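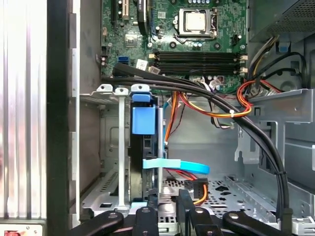 Refilwe Potgieter told us in the first meeting that a full order book does not pay any salary, and that we should look at the cash before we look at the orders. We did not follow this advice at once, and it cost us two weeks.

1. Subject of the project

Our project studies how Zeman, a maker of cabin parts for small passenger aircraft in Gestville, is paid by its customers. The company has 300 employees. It sells mostly to one buyer, Cila, which builds the aircraft. We wanted to understand why Zeman borrowed money in a year when its sales were growing.

2. Material

We used the annual accounts of Zeman, the payment terms which the company gave to us in August, and three interviews. The contract with Cila is confidential, so we worked with a summary prepared by the finance office. Iqra Janjua made the cash model and I wrote the text. The summary shows the date of each invoice and the date of each payment, but not the prices.
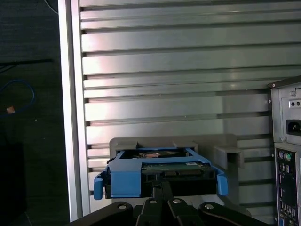 Figure 2. Hard drive in a blue caddy.

3. How the payment works

Zeman buys aluminum and fabric when an order is confirmed. Suppliers of aluminum want their money in 30 days. The parts are then made, inspected and sent to Cila, and only after Cila accepts the delivery can the invoice be written. From the purchase of material to the payment, the average time was 140 days. For the oldest product line it was shorter, and for the new seat frames it was much longer.

A part of this delay comes from the inspection. Cila checks the papers of each delivery by hand, and if one certificate is missing the whole delivery waits. In the list we received, 19 deliveries were stopped in this way. Zeman told us that 16 of them had no technical fault at all – only the papers were not complete.

4. The Lutidgate program

Lutidgate is the name of the new aircraft program at Cila. For Zeman it means bigger orders, but also tools that must be paid for before the first part is sold. In our model, the company needs its highest loan in the second quarter of the program. If Cila paid a deposit for the tools, the loan would be smaller by almost half. The finance office found this result reasonable, but said that a supplier of this size is not in a strong position to ask.

5. Problems with our work

Our first version of the model counted sales on the day of delivery. This was wrong, and the loan looked too small. Iqra corrected it after the second interview. We also did not include changes in the interest rate, which can be important for a loan of this length. We could not speak with anybody at Cila, so the explanation of the delays is from one side only.

6. Next step

We will send the model to Zeman together with a short guide for using it. The finance office asked for a version where the payment time can be changed for each product line, and we are still working on this part.

Report handed in on 19 May 2022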